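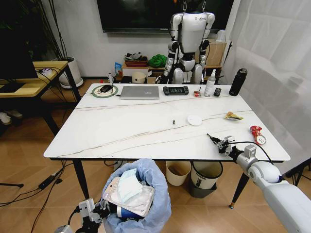

I have a theory about tables, and my friends are sick of it, so you lot can have it instead. The theory is that a shared table should be cleared by throwing away the rubbish and leaving everything else exactly where it is. No straightening up, no "finding a home" for things, no baskets. Bin what is plainly finished with and walk off.

I know how lazy that sounds! My aunt Myrto Antoniadis, who brought me up to wipe under the toaster, would call it half a job. She clears a table the way other people clear a building. Everything comes off, the cloth goes over, and then about a third of it goes back. The rest turns up in a drawer at Easter. I once lost a perfectly good door key that way for nearly 40 days, and when I found it, it was in an envelope with her handwriting on it saying "metal".

So yes, I come at this with some baggage.

But think about what a messy table is made of. There's the stuff people are using, and there's the stuff people have stopped using. A mouse on its mat, a closed laptop, a game console, a bottle of water - those belong to somebody's afternoon. A crushed drink can doesn't. Neither does a crisp packet screwed up into a ball, and I'd put most of what's annoying about a table down to those two things. Take them away and the same row of belongings along the back suddenly looks quite respectable.
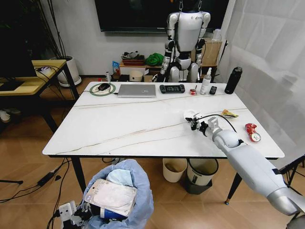

Skeris, 9 November 2020

I started writing this in October and then got into an argument about it, so let me bring you up to date. Spyros Nikolaidis, whom I've known since school, read the first bit and told me that a row of things along the back of a table is still clutter. It's just clutter that has been pushed. He'd have the lot on a shelf. He also thinks a spray bottle has no business living on a table at all and should go in a cupboard with the other sprays.

I couldn't disagree more about the spray bottle. Put it in the cupboard and the table gets wiped when somebody remembers there's a cupboard. Leave it out and you give the thing a squirt on your way past (I do, anyway). The same goes for the bin. If it's in the kitchen and the table's in the other room, that can is going to sit there until the weekend. I want the bag right up against the edge of the table so you can sweep things in with the side of your hand. Get the bag open first, too, before you pick anything up. I've stood there so many times with a fistful of tissues trying to get a bin liner apart with my teeth.

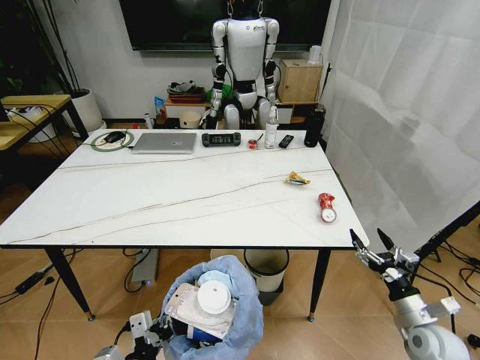
Two bits left, the wrapper and the can.

Where Spyros does have a point is the in-between stuff. Batteries, for a start. One battery on a table could be flat or it could be brand new, and you can't tell by looking, so it just stays there for weeks with everyone being polite to it. Same with lids. Same with a roll of tape, though I'd never throw out tape. My own rule is that if I have to pick it up and wonder, it goes back down. A battery shouldn't go in with the tissues in any case, and if I really want it gone I'll go and ask whose it is.

Perla Espinoza, who I shared a flat with for longer than either of us planned, was much harder than me about this. Anything small and loose got until bedtime. I must have bought 200 hair grips in those years. 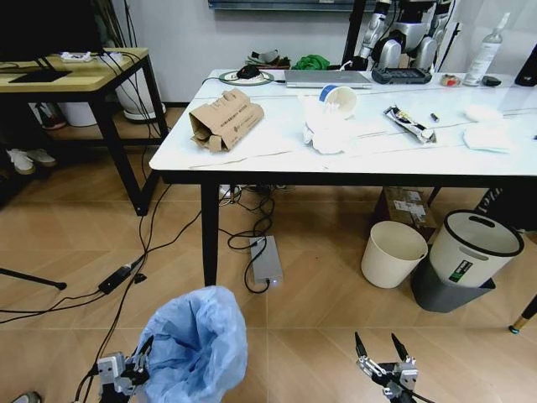 And cardboard boxes, oh dear. I'll admit a ripped-open box tests my theory to its limit, as it's rubbish to me and "a good box" to at least one other person in any household. I say if the flaps are torn it's had its day. Flatten it and take it out separately, because one box will fill a bag that could have held every tissue and paper cup in the place. Do the box first and you can see what you've got. Then the cups, then the wrappers, then all the flat bits of paper, which do need a quick look before they go in case one of them is a receipt.

That's the whole job and it takes less time than boiling the kettle. Spyros says I've simply described doing the easy part. Well, yes! The easy part is the part that gets done. I'd rather have a table that's had its rubbish taken off it every single evening than one that gets my aunt's full treatment four times a year, with everybody in the house hunting for their keys afterwards.

He's coming over for supper next week and he's already said he's bringing a basket. It can go on the floor.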